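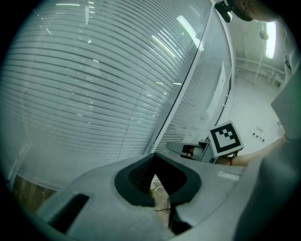

6 min read

November 26, 2023

I'd been warned that Emerson Fagundes would talk my ear off about sourdough rye, and I went along hoping he would! He bakes out of a little shopfront in Stardale, and he'd already put a loaf and a slab of butter on the table before I got my notebook open.

"Eat first," he told me. "You can't ask me anything sensible if you haven't tried it."

So I did (two slices, then a third when he went to get the door). It's dark and sour, with a chewy crust, and I'd happily have it for dinner.

Emerson started out driving deliveries for Farnik, the big bread people over in Bowen, and he reckons he learnt more from the night crew there than from any course. "They'd give me the ugly loaves," he said. "I'd eat them in the van and try to work out what went wrong."

His starter came from a neighbour in Gramow and he's kept it going for 8 years. I wanted to know if he'd ever killed it. He laughed for quite a while. "Twice, nearly. I went camping in April and left it on top of the oven. My brother had some in his fridge, thank God."

The shop sold 782 loaves last month, a number he has written on the wall in pencil, and the rye goes quickest. I asked about prices, which have crept up, and he pulled a face. "Flour's dear. Butter's worse. I'd rather make the loaf a bit smaller than put rubbish in it, but people notice small, so I put the price up and said sorry."

His favourite way to eat it is toasted nearly black with sardines and raw onion. I've tried this at home since and my kitchen still smells, but he's right about the onion.

He's open until the bread's gone, usually before lunch.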